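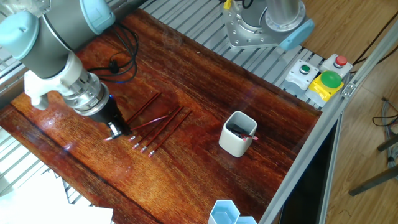
Red pencils with pink erasers, on the tabletop

Hawthorne Explorers Wall Chart and Reader Set

A classroom set on European voyages and overland journeys, 1480 to 1620, for upper primary and lower secondary. Written by Genalyn Macapagal and printed by Neltthorpe.

What's in the box
- One laminated wall chart with routes in colour
- 16 student readers, 60 pages each, stapled
- Teacher's guide with blank outline maps for copying

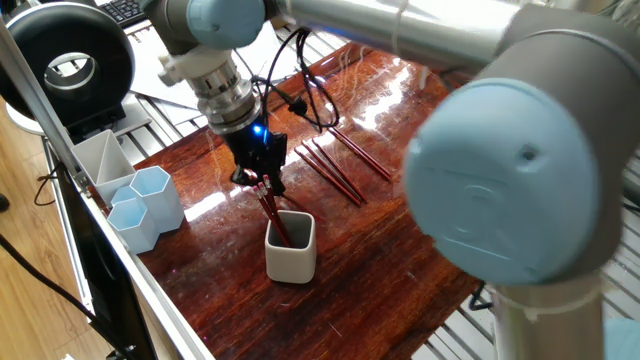 Ordering

Catalogue number 938. Schools can order on account through Clusteck. The September printing corrects two place labels on the Pacific panel - earlier charts can be swapped at no charge. Shipping weight is listed at checkout. 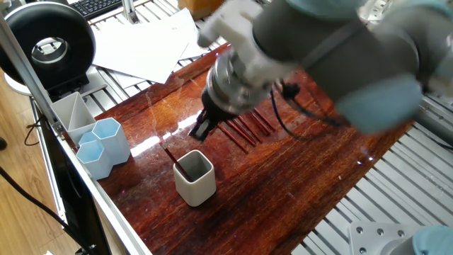

The readers follow each journey by date, with a short source extract at the end of every chapter. Students trace the routes onto the outline maps and mark ports, rivers and winter camps. Slim dark red sticks laid side by side on a polished table, with small even gaps, are a fair guide to how the meridians should look on the blank Pacific sheet. The chart scale suits a wall viewed from the back row.

Also in this series: Mukham River Traders, 3000 BCE to 500 BCE.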